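Module 7: From Fisheye Frames to Gripper Commands
Course handout, Tratberg Robotics Program
Instructor of record: Bontu Assefa
Revised Sun 24 March

Purpose of this handout

This handout supports the second laboratory block. It covers the software path that takes recordings made with the hand-held gripper and turns them into data from which a control policy can be trained. Students are expected to have completed the camera model exercises and to have a working installation of the Stukska toolkit before the session begins.

1. Lens calibration

A fisheye lens bends straight lines outward, and the ordinary pinhole model does not hold near the rim of the image. The toolkit therefore uses a fisheye model with its own distortion terms. Calibration must be run once for each camera and repeated whenever the lens or the recording resolution is changed. The calibration file is stored beside the recordings and is read by every later stage. A file copied from another station will load without an error message, but the poses computed from it will be wrong.

Pixels outside the image circle carry no information. They are masked before feature tracking so that the circular border is not taken for a fixed feature of the room.

2. Finger markers and opening width

Each finger carries a square fiducial marker. The detector finds the corners of both markers, the calibration file is applied, and the position of each marker relative to the camera is computed. The distance between the two markers, less a constant offset measured with the fingers closed, gives the opening width.
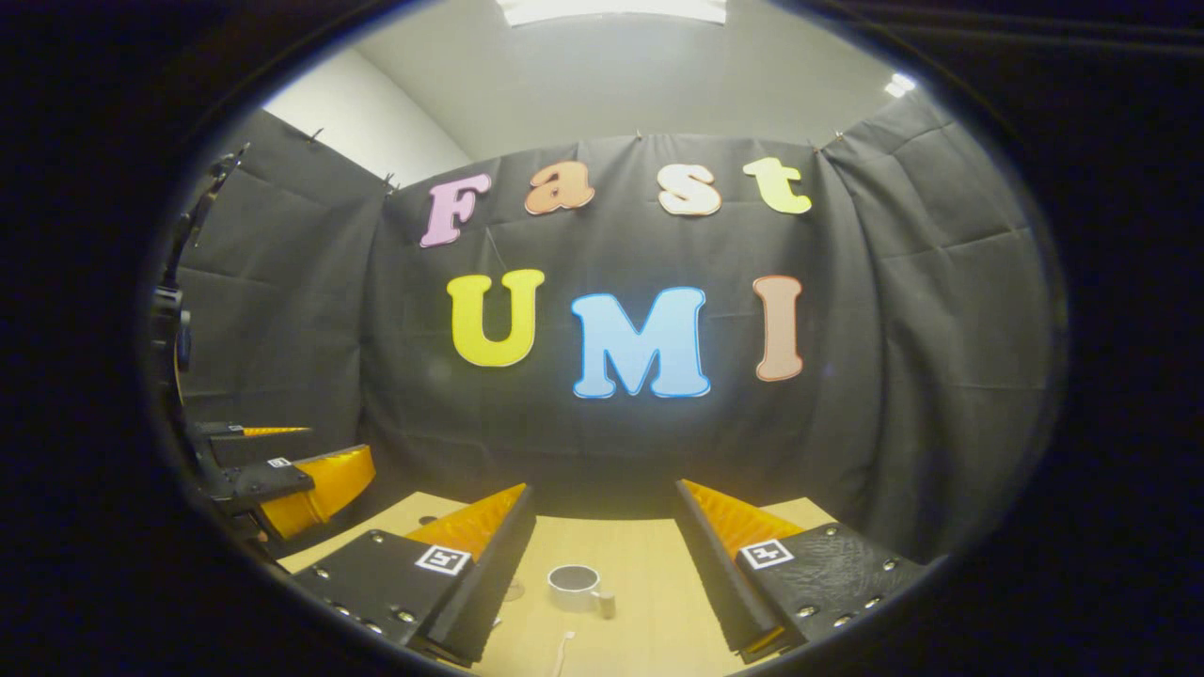 Marker identifiers must be assigned in the station file before processing. Where two grippers are used at one table, the markers of one may come into view of the other's camera. The width estimator must accept only the identifiers assigned to its own device and discard all others. When a marker is lost in a single frame, the width is interpolated from its neighbors. Gaps longer than 21 frames are not interpolated, and the affected segment is marked invalid.

3. Camera pose

The motion of the gripper is recovered by tracking visual features together with the inertial readings. Plain, dark surfaces offer few features to track, while printed shapes, edges and table objects offer more. Features on the fingers move with the camera and must be masked, as they would otherwise suggest that the device is standing still.

Poses are reported in the map frame. To express them in the table frame, apply the transform produced by the Gebru alignment script. Students should plot the resulting path and check that its lowest points lie at the height of the table surface.

4. Time alignment

Image frames and inertial readings are stamped by separate clocks. The policy also has to account for the delay between the moment an image is captured and the moment the arm acts on it. Camera delay and arm delay are measured separately and entered in the station file in milliseconds. Do not combine them in one value. The replay tool applies them at different points.

5. Training set preparation

Valid segments are cut into short windows. Each window holds recent images, the relative poses and the opening width, followed by the actions to be predicted. Actions are written relative to the current gripper pose, which allows the same policy to be used when the base of the arm has been moved.

The reference set for this module is Flustora, which contains 749 demonstrations. The first training run is limited to 2000 steps and serves only to confirm that the loader, the loss and the checkpoint writer are in order.

Work to be submitted

Submit the calibration report, a plot of opening width against time for one demonstration, a plot of the gripper path in the table frame, and the training log. Name any segments marked invalid and state the cause recorded by the toolkit. Plots without labeled axes and units will be returned unmarked.

Reading for the next session: Module 8, sections 1 and 2, on receding horizon execution.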